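Stirnura
Home | Posts | Campaign notes | Contact
Last updated: 8/24/24

1/ Notes on leaflet targeting in the Hirkatthorpe ward by-election. We printed 3000 for the first round and split them by polling district.

2/ Saltow and Coste got separate versions. Same front, different back. The only variable was the bus paragraph.

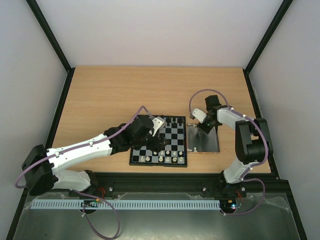 3/ Returns were logged by reply-slip code. Saltow: 28. Coste: 8. Slips with no code were left out of both totals.

4/ Postal voters should have been a separate list. The May register had them flagged and we merged the column by mistake.

5/ Second round goes to four streets per district, bus paragraph on both. Codes will be printed larger.

Print this page | E-mail this page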